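종이 빨대, 정말 바꿀 가치가 있나요?

콩나물국밥 | 2018년 1월 9일
동네 카페가 플라스틱 빨대를 싹 치우고 종이로 바꿨습니다. 취지는 알겠는데 20분만 지나면 흐물거려요. 게다가 안쪽 코팅 때문에 재활용도 잘 안 된다던데 이게 무슨 친환경인지 모르겠네요.

moon_117
코팅 없는 제품도 나옵니다. 저희 가게는 Zunier 것 쓰는데 한 잔 마실 동안은 멀쩡해요. 한 상자 900개라 보관도 편하고요.

콩나물국밥
가게에서야 멀쩡하다고 하시겠죠. 단가는요?

moon_117
개당 60원이요. 플라스틱보다 비싼 건 맞습니다. 그래도 손님 불만은 2월에 바꾼 뒤로 딱 한 번 들었어요.

느린거북
불만을 말 안 하고 그냥 안 오는 손님도 있습니다. 저는 둘 다 반대예요. 빨대 없이 마시면 되잖아요.

moon_117
이가 시리거나 손이 불편한 분들은요? 무조건 없애자는 것도 무책임합니다.

느린거북
그런 분들께만 드리면 되죠. 기본으로 꽂아 주는 게 문제라는 얘기입니다.

콩나물국밥
저는 업체 홍보 문구부터 안 믿습니다. ‘자연으로 돌아갑니다’라고만 적고 얼마나 걸리는지는 안 써요. 포장도 죄다 바다색 아니면 초록색이고요. 청록색과 흰색이 번갈아 들어간 줄무늬, 사진 속 가느다란 막대 같은 무늬만 봐도 친환경 같아 보이니 장사가 되는 거겠죠. 성분표를 공개하는 업체가 있으면 그때 다시 생각해 보겠습니다.
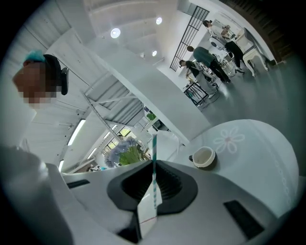
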